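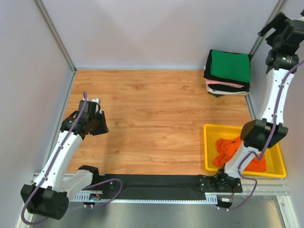
Brernberg, 8th December

Folding station — who's collecting this week and what are we keeping

cdunstan
ok so posting before I forget. Stack in the back right corner is getting tall, green one on top. Orange is still crumpled in the yellow bin. Question is do we keep pulling from the bin like that or flatten stuff first. Last batch I did was 72 folds, threw out 15. Mostly bad grabs at the bin wall.

rail_rat
dont flatten. whole point is it learns from a mess

hexkey
Disagree. Half your mess episodes are the left arm waiting while the right one fishes around. Policy picks that up. We saw it in March, it learned to hover.

rail_rat
it hovered bc the operators hovered. thats a training people problem

cdunstan
both of you have a point, sort of. I can trim the idle bits but it takes forever and the Prelenetti export drops the timestamps when I do

tomoko_w
Which version? Fixed for me after the last update. Restart the logger too, not just the viewer.

cdunstan
old one probably. will check

hexkey
Also where the stack goes. If it's always back right and always a bit crooked the model is going to think that's the rule. Move it every 3 episodes or so?

rail_rat
every episode imo. otherwise you get clumps

tomoko_w
Every episode is a lot of walking over there. And the right elbow rides pretty low over the bin, I'd rather not be reaching in all day.

hexkey
then pause the arms first?? its in the Clerstead checklist

tomoko_w
I do pause them. Still slow.

rail_rat
how many do we need anyway

cdunstan
Te Moana want 1000 by the end of it. I think less would do if they're clean — not my call

hexkey
Fewer and cleaner, yes. I'd throw out anything with a second regrasp.

rail_rat
NO keep the regrasps. recoveries are the only intresting part. tag them

tomoko_w
+1 for tagging. Can always filter later, can't get them back.

hexkey
Fine. Tagged, but out of the first training run.

cdunstan
ok. crumpled start stays, stack moves every 3, regrasps tagged. Also watch the purple cable on the right arm, its hanging over the front of the bin, I want another clip by the elbow before anyone starts. Cameron Dunstan on the sheet if you need sign off

rail_rat
every 3 is going to clump, just saying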